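Sorting produce with more than one arm: what I did all semester

My project for the robotics software course started out as a planner and ended up being mostly about timing. The short version is that I wrote the layer that sits between "the camera thinks there's a pepper at this spot" and "an arm goes and puts it in the right bin." I called it Larkenden, after the street I lived on when I started typing, and the name stuck before I could think of a better one.

The task sounds easy. There's some produce on a mat, there are colored trays, and every item has a tray it belongs in. The trick is that several arms share the same mat, so they can't all go for the lemon at once, and they really can't cross over each other on the way to the trays. A person does this without thinking. My code thought about it a lot, and for the first month it mostly thought about it wrong.

I didn't write everything myself. The object detector is Plondon, which an earlier class left behind in decent shape, and the low-level arm drivers came with the lab setup. My part was the piece in the middle: keep a list of what's on the table, decide which arm takes what, and make sure nobody's elbow ends up in somebody else's forearm.

Perception first, because that's where I lost the most time. Bins you can see through are a pain! From a low angle the detector happily reports a fruit that's really inside a bin, because the color comes right through the wall. So the list of things to pick up would include things already picked up, and an arm would head off to grab a tomato it had no business touching. I fixed it by marking out each bin as a region at startup and throwing away any detection whose 3D position lands inside one (plus a little margin, which I tuned by hand and am not proud of).

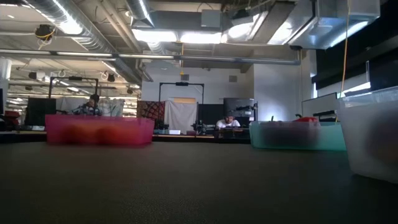
Why not just use the overhead view and skip the low camera?
The overhead view loses an item whenever an arm reaches over it, so the tracker needs a second angle to keep the item on the list until the arm moves away.

With the list behaving itself, I could get to the assigning part. My first version was greedy: whichever arm was free took the nearest item. It's about fifteen lines of Python and it works way better than it should. Where it falls apart is the middle of the mat, where two arms are both "nearest" depending on which side of the detection noise you land on. They'd swap claims on the same apple back and forth, each one starting to move and then backing off. I watched that for an entire evening before I understood what I was looking at.

The second version, which is the one I turned in, uses reservations. An arm claims an item and also claims the chunk of space it needs to get there and then to the tray. The space is cut into coarse blocks, and a claim holds until the arm reports that it's done or until 900 milliseconds go by without a progress message. That timeout took a lot of fiddling. Too short and a slow move got its claim yanked halfway through, too long and one dropped message froze everybody else out.
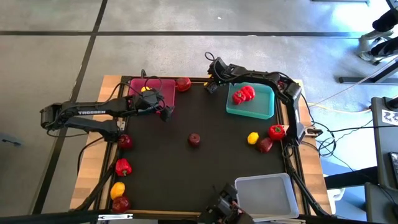 The other thing the reservations needed was a tie-breaker, and I went with the dullest one possible. Every arm has a fixed number and the lower number wins. I tried something smarter with travel distance, but then a tiny wobble in the pose estimate could flip the winner, and I was right back to the swapping problem. Fixed numbers aren't fair to the last arm – it spends a lot of its life waiting – but I could read the logs and understand every decision, and at two in the morning that's worth a lot.

Speaking of logs, I moved them all into Grorau, our lab's replay tool, near the end of October. I wish I'd done it in the first week. You record the detections and the claims, then play them back against new code with no arms running. My worst bug (a claim released twice, which quietly released somebody else's claim) only showed up in replay, when I could step through it one message at a time.

For the final test I ran 166 picks with the reservation version, and 121 of them went into the right tray on the first try. Most of the misses were grasps that slipped, mainly on peppers, and my layer can't do much about those except notice and put the item back on the list. Only 4 were real planning failures, all of them two arms waiting on each other's blocks until the timeout kicked in. I know how to fix that one: claim the whole path in one go, so an arm never holds half a path while it waits for the rest. I ran out of semester.

If I keep going in the spring, that's first. After that I'd like to swap the coarse blocks for the swept volumes that Gulyás computes (it's the motion library the other project group used), and get rid of the hand-tuned margin around the bins. The code is in the course repo under larkenden, and the README has the startup order, which matters: detector, then bin regions, then arms.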